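Girnell Clause Set

Clauses from cross-border supply and loan contracts, tagged by type. Compiled by Hwa-young Heo; second reader Junpei Kobori. Last changed Saturday, August 18, 2018.

Contents

242 contracts, 38 clause types, English text only. Party names are replaced with Dedasis (seller or lender) and Cloltstead (buyer or borrower). Jeon stands in for any guarantor.
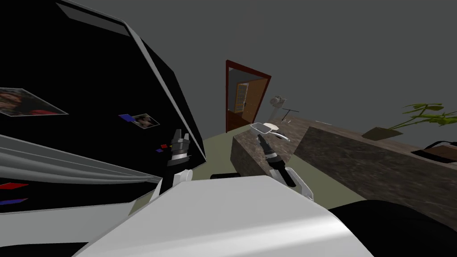 Arbitration clauses are the part we trust least. Many name a seat and a set of rules, then send the same dispute to a court two pages later. Our tags record one answer per clause, and that answer is often a guess. Metadata stuck on top of a text is easy to mistake for part of it, like the two photographs and the small blue square on that black appliance, so the tags are kept in a separate file. Read the clause first.

Known problems

The two readers disagreed on governing law more than we expected. Where they couldn't settle it, the tag says "open". Please don't drop the open ones to get a better score.
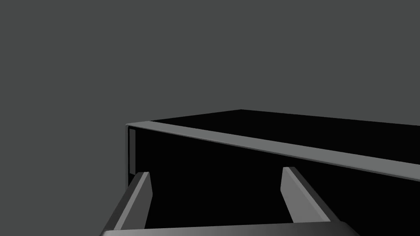

Force majeure is split into 8 subtypes, and I doubt that more than 3 of them hold up. The split came from an old checklist and was never tested against rulings.

Claims that this set can predict how a tribunal will decide are not ours. It holds no awards and no outcomes.

Changes

The September release will merge the notice subtypes. File names stay the same.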